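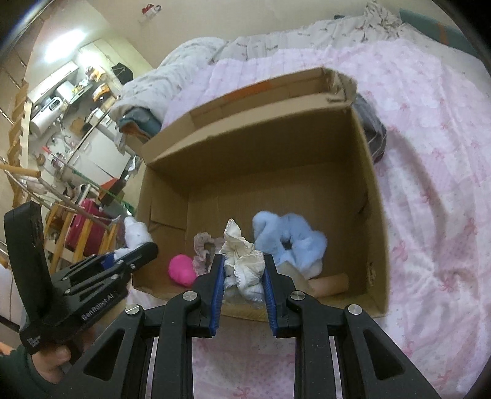

Hand-held grippers at work over a cardboard box of scrunchies and small household items.

Suvarna Home Handling Project
Progress report for the Prevwood program office
Period covered: June
Submitted Jul 4, 2021

1. Summary

The main event of the period was the open day at the Waldale site. It replaced the short demonstration listed in the work plan. Visitors watched a box-sorting task done with hand-held grippers and then tried it themselves. Recording in homes went on before and after the open day. One deliverable is late and is covered in section 4.

2. Open day

The day ran in 4 sessions with a break after the second. Each session began with a short talk on what the recordings are used for, followed by the demonstration and then open time at the work areas. Visitors included staff from the Prevwood office, two classes from the local technical college, and families who had taken part in earlier recordings.

The task shown was the same one we use in homes. The operator takes soft items out of an open box, one at a time, and sets them down by type. Scrunchies were kept in the set after the Stoveo trial, where they proved harder to pick up cleanly than we had planned for. The thick fluffy ones compress a long way before the fingers have a hold. Thin gathered fabric tends to fold over, and the fingers can close on one layer and miss the rest.

Most visitors needed a few tries before they could lift an item without pushing it against the wall of the box. The students asked mainly about finger pads and wear. The families asked how long a session takes and whether they have to tidy the room first. They do not, and the sign-up sheet now says so.

Comments from the Prevwood staff:
- The talk was too long for the second group and should be cut.
- The consent form should be handed out before the demonstration.
- The task should be shown once at normal speed with no commentary.

The first two changes were made the same day. The third will be in place for the next visit.

3. Recording work

We completed 100 recordings of the box task in the period, which meets the target. They come from 9 homes. Beds, floors and low tables were all used as work surfaces. Beds gave the most trouble, as the box shifts when the operator leans on the mattress. Operators have been told to settle the box before starting and to leave it alone if it tilts partway through.

6 recordings were set aside for review. In four of them an item left the box together with its neighbor. In the other two the operator started before the signal.

4. Late item

The written handling guide was due at the end of June. The text is done, but the section on soft items is being revised after the open day. We expect to send it with the next report. No change to the budget is requested.

5. Next period

- Send the handling guide.
- Repeat the box task with fuller boxes.
- Hold a smaller visit at Waldale for the Stoveo team.
- Replace worn finger pads and log the date of each change.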